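Kultix Open Day Working Group
Minutes of meeting, 19 Dec 2022

Present: Kaisu Kokkonen (chair), Jouko Rissanen (minutes), four members
Apologies: Kemppainen

1. Previous minutes
Accepted with one correction. The room for the demonstration is Nidholm, on the ground floor.

2. Report on the trial demonstration
Jouko reported on the trial run of the kitchen task, in which the two-armed robot handles bowls at the white table. Each session is planned for 15 minutes, including questions. Members who watched felt the explanation at the start was too long and asked for the robot to be working by the time visitors come in. 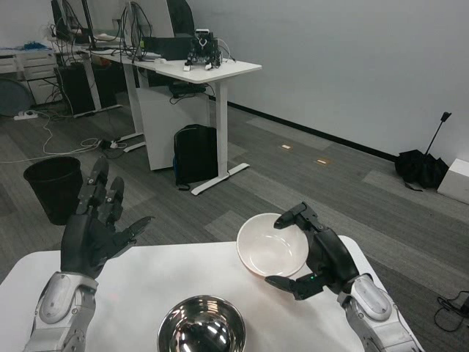

Kaisu asked that the operator say out loud what the next step will be. Visitors at the Mikau open day had found it hard to follow when the operator was silent. Agreed.

It was also agreed that visitors will stay behind a taped line while the arms are powered. Jouko to mark the line the afternoon before.

3. Bookings
73 people have registered so far. School groups will be offered the morning sessions first.

4. Budget
The limit remains $2000. Catering quote to be checked against last year's. Signage colour proofs were approved.

5. Other business
Parking at the rear is not available. Kaisu will update the invitation.

Next meeting to be set by email in the new year.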